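The Slow Return of the Spelling Bee for Grown-Ups

I went out in round two on "rhythm." I'd like that on the record early, because everyone in Fernimstead already knows and I'd sooner you heard it from me. I write for a living! I have typed that word more times than I could tell you, and I stood there under the library's terrible lights and put the Y and the H in the wrong order with total confidence.

The Fernimstead Grown-Ups' Bee started last December in the back room of the library, with 61 people on folding chairs and a space heater that clicked. I went along because my neighbor had a spare ticket and it was too cold to do anything else. I figured I'd stay for the cookies. Two hours later I was gripping the arm of a stranger while a retired bus driver worked his way through "chrysanthemum," letter by letter, with his eyes shut.

Nothing prepares you for how loud it gets. I'd expected polite clapping, and what I got was more like a hockey game, with groaning and stomping and one man in the second row who mouthed every word along with the spellers (he was asked to move).

So of course I signed up for the next one, and of course I had to train. My first plan was to read the dictionary, which lasted until somewhere around "abacus." Then I tried writing out lists on the backs of envelopes, the way we did in Mrs. Haddad's class when I was nine, and that went better. You forget how much spelling used to live in your hand. On a keyboard my fingers get there before I do, and the little red line cleans up the rest. With a pencil I kept stopping halfway through "necessary," completely stuck, like I'd walked into a room and couldn't remember why.

What helped most in the end was slowing down and treating each letter as its own thing, a piece you pick up and set beside the one before. I practiced in the car, in the shower, in line at Kustano's waiting for my sandwich. The guy behind the counter started feeding me words. He's very into cheese, so I can now spell any cheese you like.
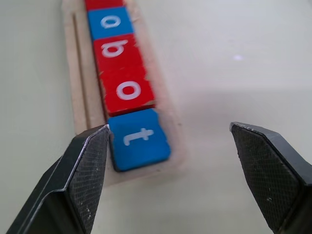
Lok-yiu Tai disagrees with me about all of this and told me so over coffee, saying that going letter by letter is exactly how people lose, that you have to hear the chunks, the old roots and the endings, and let the word arrive whole before you open your mouth. I said that sounded lovely for people whose words arrive. Mine come in a few at a time, like guests at a party.

We still argue about it. The chunk people and the letter people tend to sit on different sides of the room now, and I've noticed the chunk people do win more, though we have better snacks.

The spring bee was on 5 April 2024, and they'd moved it to the old Ernov ballroom to fit everybody in. I was speller 66. You wear the number on a string around your neck, and it twists backward the second you stand up. My first word was "pigeon," a gift. You already know about my second.

I was mad for maybe a minute. Then I got a plate of lemon bars, squeezed in next to my neighbor and yelled myself hoarse through the final, which came down to "mischievous." There's no extra I before the O-U-S, by the way, no matter how your uncle says it. The winner took home a potted fern and had to give a speech, and she spent most of it thanking her sister for driving.

I've signed up for December. I've got a fresh stack of envelopes and a new pencil, and "rhythm" is written on the fridge where I'll see it when I go for the milk.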